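Grimurex path patrol unit, reviewed after 10 weeks on a waterfront round
Posted Jul 22, 2022
4 out of 5

I work grounds for Gakbridge, which looks after a promenade, the lawns beside it and one very large canopy. In spring the company leased a Grimurex to roll the route and report litter, leaves and broken tiles. I was told it would free me up. I have been freed up to read its reports.
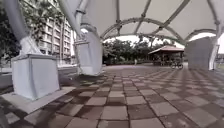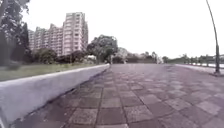
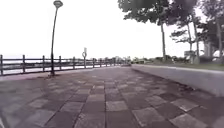
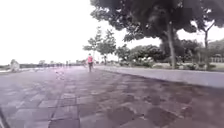
The promenade on the round. The leaves along the foot of the wall are in the third picture.

Good points first. It does the dull early lap without complaint, and my knees have noticed. The lap used to eat 58 minutes of my morning. Now I go straight to whatever it flagged with the broom already in my hand.

The flags are another matter. It is excellent on leaves. It is also excellent on stains, shadows and tiles that were laid a slightly different color on purpose. I closed 5 "surface defect" tickets in one morning by standing on them.

What changed for the crew is mostly the talking. Two of us used to walk it together and settle the day's work on the way. Now the day's work arrives on a phone, sorted by urgency, and a damp patch can outrank a loose railing. We asked for a say in the sorting and got a slider.

Support from Borkbridge is polite and slow. The manual is good if you skip chapter 2.

I'd keep it. I'd also keep the second broom, whatever the spreadsheet says.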